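最終更新:2月

ホーム | 事業案内 | 追悼記事の例 | 採用・募集 | アクセス

追悼記事ライター・聞き取り協力者の募集

Sernon編集室は、亡くなった方の生涯を文章にまとめ、地域の新聞と葬儀の冊子に載せる仕事をしています。このたび、Rorkari地区とMorgan地区を担当するライターを募集いたします。あわせて、ご家族からの聞き取りを手伝ってくださる協力者も募集します。

仕事の内容
ご家族から、生まれた土地、学校、仕事、兵役や結婚、信仰、趣味などをうかがいます。それを500字の短い記事、または冊子用の長い記事に書きます。冊子用は、上限が16ページです。年号と地名と親族のお名前は、必ず書類で確かめてください。ご両親のお名前の漢字をまちがえると、ご家族はとても悲しまれます。私もこの国に来て最初の年に一度まちがえまして、今でもその記事を机の引き出しに入れてあります。

原稿は校正係が二回読みます。その後ご家族に見ていただき、直しがあればその日のうちに直します。葬儀の前日の依頼が多いので、夕方から夜に書くこともあります。
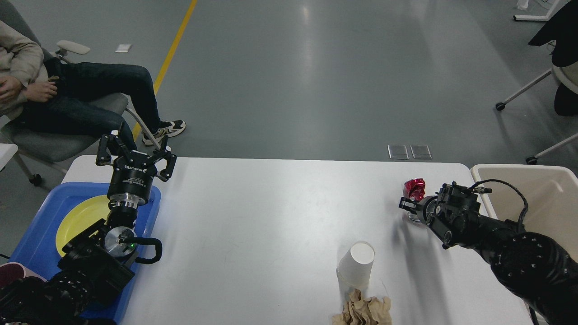
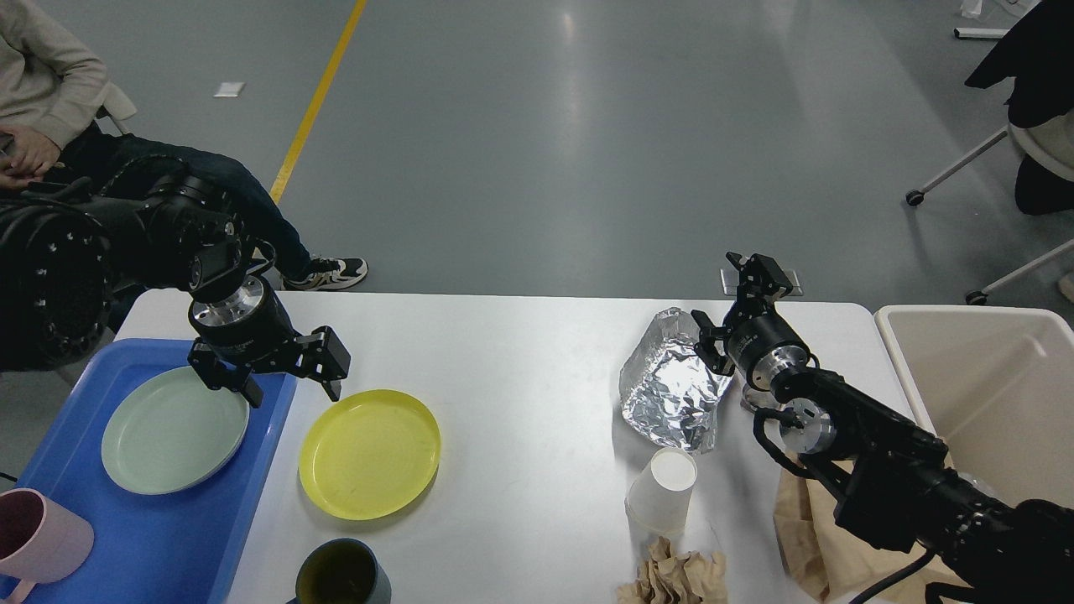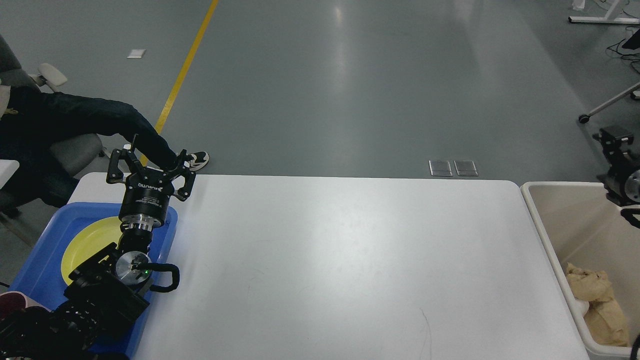
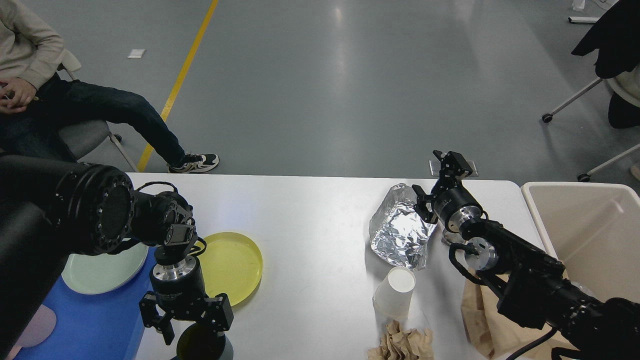 応募の条件
・日本語で読みやすい文章が書ける方。母語は問いません。
・電話で、ゆっくり、ていねいに話ができる方。
・うかがったことを外で話さない方。
・宗教や宗派の言葉を自分で調べることができる方。

新聞や出版の経験は、あればありがたいですが、なくてもかまいません。以前、役場の窓口や病院の受付で働いていた方も、今この仕事をしています。車の免許はRorkari地区の担当だけ必要です。バスが午後4時で終わるためです。

待遇
ライターは一件ごとの報酬で、記事の長さによって決まります。金額は面談のときに表でお見せします。最初の三件は先輩が同行し、その分も同じ額をお支払いします。聞き取り協力者は時給で、交通費は別に出します。夜8時以降の作業には割増があります。

これまでの記録について
編集室には、Tramonという名の書庫があり、昨年までに書いた記事のうち、ご家族の許可をいただいた129件を保管しています。採用された方には、はじめにこの中から20件を選んで読んでいただきます。文体をそろえるためではありません。一人の方の生涯のどこを短くし、どこを残したか、それを見ていただきたいのです。

応募の方法
履歴書と、身近な方(ご存命でもかまいません)の生涯について書いた文章を、郵送または窓口でお出しください。手書きでもけっこうです。文章はお返ししますので、返信用の封筒を入れてください。面談は3月に、編集室で行います。時間は午前10時からですが、ご都合が悪い場合は夕方にもできます。

応募の前に仕事のようすを知りたい方は、お電話をください。電話に出る者の日本語が少し遅いかもしれませんが、最後までお聞きします。

お問い合わせ | © Sernon編集室 | ページの先頭へ戻る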